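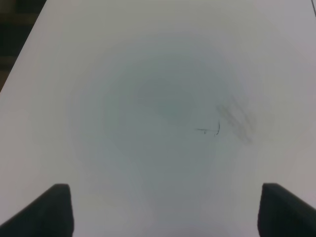
I bought the Hodeo color cubes in January to replace a set of wooden blocks that had lost most of their paint. I wanted plain cubes in a few solid colors for pattern copying. One person builds a small shape, and the other builds the same shape next to it. My daughter and I do this most evenings before dinner.

The cubes are matte, which I like. My old set from Zoretti was glossy and threw glare back under the kitchen light. The colors are flat and even, with no letters or pictures on them. For copying work I think that is correct. A picture on one side gives the child something to line up that has nothing to do with the shape.

For a work area I draw a rectangle in thin black marker on a white tabletop and put the model inside it. The copy goes on the open part of the table, closer to the child. We start with green and blue touching, green on the left, and add a yellow one behind the blue. 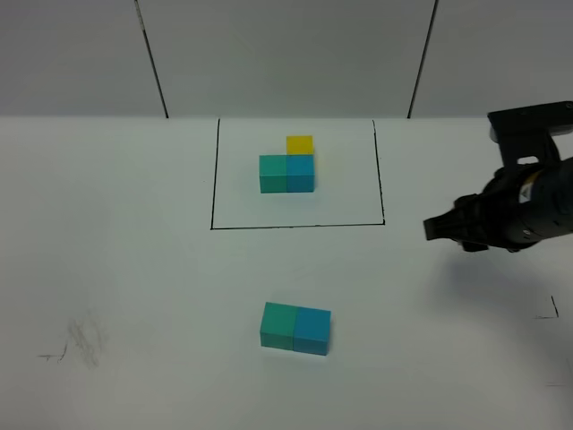 Yellow at the back is harder than it sounds. From a low seat the blue cube hides the bottom half of it, and a small child may leave it out or set it on top. I start with the two in front and let her ask about the third. If she doesn't ask, I turn the model a little.

My main complaint is the green and the blue. They are a teal and a cyan, and in daylight you can tell them apart easily. Under a warm lamp they get close. A true dark blue would have fixed this. The yellow is fine in any light.

The cubes slide easily on a smooth top. A pair pushed together will turn slightly if you bump it, so a finished copy may end up a bit crooked. I don't correct that. A sheet of paper underneath didn't help much, and a thin felt mat did.

The storage bag is poor. The drawstring came out in the second week and I moved everything to a jar with a lid. I would buy the cubes again and skip the bag if they sold them without it.

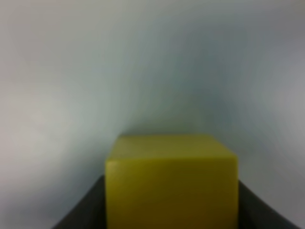

Maham Rana: We have the same set and I agree about the teal. I put a small pencil dot on the bottom of each green one and that solved it for my son.

Despina Dimitrov: Have you tried the Nikolaidis cubes? The blue is much darker, but they cost more.

Maham Rana: No, only these. Does the felt mat leave fuzz on them?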